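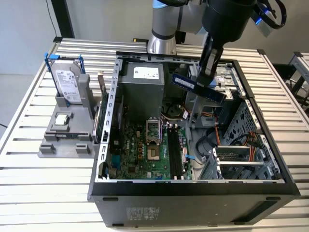

Memory module with the blue label, over the open tower.

The machine that keeps our household files is an old desktop tower, and in September I moved everything on it to a new layout. These notes are mostly for me, but Maham Bajwa asked how the duplicates were handled, so I have written that part out in full.

The starting point was 3,049 folders spread over two disks. The older disk, Isholm, held scans, letters and tax papers. The newer one, Mikon, held photographs and a good deal of what was already on Isholm, copied across at different times under different names. I name disks after nothing in particular. Malik is the external drive that takes the backup.

Before touching anything I made a full copy to Malik and compared checksums on both sides. The first comparison gave 6 mismatches. Five were files that a mail program had open at the time and had changed during the copy. The sixth was a scan of a boiler manual which would not open from either disk. I downloaded the manual again and deleted the scan.

Duplicates

Matching by file name is of little use. Cameras start their numbering again, and every scanner I have owned calls its first page the same thing. I matched by size first, then by checksum within each group of equal size. It takes longer to describe than to run. The script writes a plain list with one group per blank-separated block, and deletes nothing. I read the list in the evenings and marked the lines to go.

Where two copies were identical I kept the one with the older modification date. Copying tends to reset the date to the day of the copy, so the older value is more often the true one. It is not reliable for anything that has been through a zip file made on a different system, where I found times shifted by an hour in summer months. I left those alone.

Photographs that had been rotated or resized do not match by checksum and I made no attempt to find them. There are tools that compare by appearance. I tried one on a small folder and it paired two different pictures of a hedge, and I stopped there.

Layout

The new tree is year, then subject, and no deeper. I had previously used subject first, which meant that closing a year's papers required visiting every branch. There are now 1,577 folders. I would like fewer, but the remainder are mostly small and old and I do not open them.

Names are lower case with hyphens and no spaces. Dates go at the front, year first, so that sorting by name also sorts by time. Anything longer than 70 characters was shortened by hand. The long ones were nearly all web pages saved under their full titles.

Backup

The nightly job is a short script called Zoklow. It copies changed files to Malik, keeps the previous version of anything overwritten, and writes one line to a log. If the log has no new line by seven in the morning, I get an email. The email check runs on a different machine, as the first version ran on the tower itself and said nothing at all when the tower was off.

Still to do: test a full restore to a blank disk, and decide what to do with the old mail archive, which is a single large file that changes daily and is therefore copied whole every night.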